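Can It Put the Groceries Away? A Semester of Asking Machines to Do Our Chores

Final project report, Household Automation elective
Jasper Groen and Rosimeire Cavalcanti
9 May 2020

1. What we set out to do

Our proposal promised to find out whether machines are ready to take over the boring parts of running a home or a small shop. We picked this because both of us dislike cleaning and hoped to graduate into a world without it. Our advisor let us keep the title on the condition that we picked actual chores and kept a score.

We settled on six: wiping a table, folding a towel, sorting cutlery, restocking a shelf, carrying a full cup across a room, and getting something out of a locker. The last one was Rosimeire's idea. Jasper said it was too easy and would pad our results. He has asked that this be left in the report as a lesson.

2. What we looked at

Part of the work was reading, part was watching public demonstrations and writing down what happened between the cuts, and part was breaking chores into the steps a person does without noticing. We also spent time on the Haltetora, a two-armed bench machine in the Marinho lab, running a control program called Rendbridge that was written by earlier students and commented by none of them.

Each chore counted as done only if the machine finished with no human hand in the way. Nudging the towel back onto the table was a human hand. So was shouting, according to Rosimeire, although we could find no evidence that the shouting had any effect.

3. Results, such as they are

We ran 61 attempts. The machine finished 17 of them. Most of the successes came from wiping the table, a chore in which it is very hard to fail completely. If the sponge moves and the table is still there, you are basically in business. We did not grade on cleanliness. That was generous of us, and we stand by it, having seen our own kitchen.

Towels went badly. Ours came out as a sort of pastry. Cutlery was better until two forks got hooked together, at which point the machine treated them as one new and fascinating utensil and put it with the spoons. The full cup became a half-full cup in July terms: by the time it arrived, most of it had evaporated or was on the floor.

Shelf restocking gave us our most respectable numbers, provided that all the boxes were the same size, faced the same way and had been lined up in advance by somebody who could have just put them on the shelf.

4. The locker problem

We tried the locker 11 times and the machine opened it zero times. In fairness, a locker door is a mean little test. The handle sits in a recess, so you have to go in with your fingers and pull from behind. The latch wants a push in one direction while the door wants a pull in another. Then the door swings toward you, and you have to move out of its way while still holding on to it. People do this with a phone in the other hand.

Copying people seems the most promising way forward. A person does the chore with tracked devices on their hands, and the recorded motion becomes teaching material for a machine.

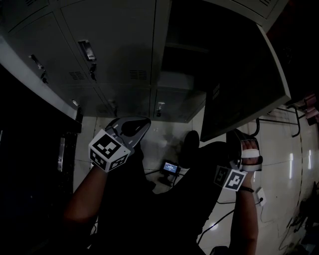
Taditz, reading our draft, objected that we were grading the wrong thing. A recording of a hand tells you where the hand went, Taditz wrote in the margin, and says very little about how hard it pulled or when it felt the latch give, so why should a machine that copies the path do any better on a stiff door? We had no good answer. Jasper's bad answer was "more recordings." Rosimeire wants touch sensing in the fingertips, and has already sketched some on the back of our grading sheet.

5. Where that leaves us

Our view is that a machine can do a chore today if the chore holds still, looks the same every time and doesn't mind being done slowly. That covers a fair bit of shop-floor work and almost nothing in a shared apartment.

For whoever takes this project over: start with the locker, while you still have patience. Label your cables. The Haltetora drifts to the left after a long session and needs to be zeroed again before you trust any of its numbers. The towels are in the bottom drawer and should be washed, by hand for now.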